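October
by Kyu-ri Hwang

What I Keep in My Car for the Highway

My commute on the Usier road is 50 minutes each way, and last winter I sat behind a jackknifed truck for most of an evening with half a granola bar and a phone on 9 percent. Never again! I pulled everything out of the trunk this week and started over, so these are my tips.

Blankets first. Bring two per person if you can (old ones, please, they will get muddy) and fold them flat so they fit under the groceries.
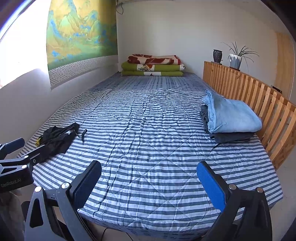 If you get stuck or bumped

Get the car as far onto the shoulder as it will go and put the hazards on right away. If it won't move and traffic is flying by at 80, stay buckled and call for help from your seat. I keep our tow company's number on a card in the visor, plus the mile marker where the Dullow exit starts, which I can never remember when I'm rattled.

Clothes and the rest of the bag

I pack a spare layer for everybody, a flashlight, a phone charger, water, and something salty. Dark clothes are fine for warmth but put a reflective vest on top before you step out. Mine lives in the door pocket now, and I check the flashlight when the clocks change.

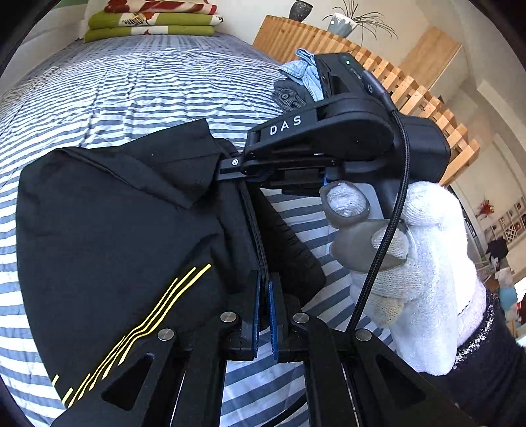 Something black on the blue-and-white stripes.

Comments

Afshin Rostami: Good list. I'd add kitty litter for traction, it got me out of the lot at Papadopoulos last year.

Kyu-ri Hwang: Oh, good one, adding it!

rutari_mom: do you leave the water in when it freezes?

Kyu-ri Hwang: I don't fill the bottles all the way and so far so good.

We use cookies to remember your settings. By staying on this page you accept our cookie policy.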